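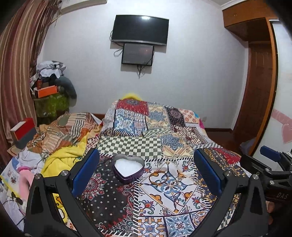

Notebook entry, November – good practice for hand-held gripper sessions in bedrooms
Kept by: Daniyal Dhanial, Bautista workshop
Task sheet: Grullalmont, small items on a soft surface

1. Scope
This entry records the working rules applied to the current task, in which a heart-shaped tin and small pieces such as a beaded bracelet are handled on a patchwork-patterned cover. It supplements the Purnimier checklist and does not replace it.

2. Before a session
2.1 The resident's written consent is to be obtained for each room separately. Consent given for a kitchen does not extend to a bedroom.
2.2 Belongings outside the work area stay where they are. Operators shall not tidy, fold or stack anything unless the resident asks them to.
2.3 Both blue pads on each gripper are to be wiped and checked for splits. Pivot pins are to be checked by hand for play.
2.4 Letters, booklets and screens in the room are to be reviewed for personal details before any recording is released.

3. During a session
3.1 Fingers remain behind the linkages while the jaws are closing.
3.2 A soft cover gives under load. The tin is to be approached slowly, with the jaws level, and gripped by its outer wall.
3.3 Beaded items are lifted and never dragged. If a thread catches on the pad or on the cover, stop, open the jaws and free it by hand.
3.4 On a busy print, thin items are easily lost to the eye. The operator should confirm the position of each one before starting. I propose that this be added to the Cikham version of the sheet as well.
3.5 An attempt that fails is kept and marked as failed. It is not to be repeated under the same number.

4. Records
The log stands at 1,575 attempts, of which 289 await a second reading. The second reader must be someone other than the operator. Past practice on this point was uneven – entries with a single set of initials are to be returned.

5. Open points
Pad replacement interval: 1,000 closures is proposed, not yet agreed.
Wording of 2.4 to be checked against the consent form.
Spare pads: 4 left in the drawer, order placed.

D. Dhanial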